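Hand budget, where we are
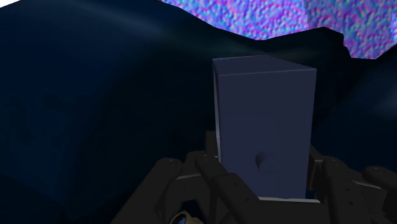
Quotes are in for the real hand and neither is fun. Shirima wants 12 weeks and a deposit up front, Prullwood is quicker but spare fingers are extra. Zulkifli would like us to stay in sim til April, holding blocks like the blue one with the little knob on the front, and buy after. Aisling says order now. Either way 918 goes aside for spares, 316 for the mount. Comments to Rhiannon pls, befor the Nutstead order closes.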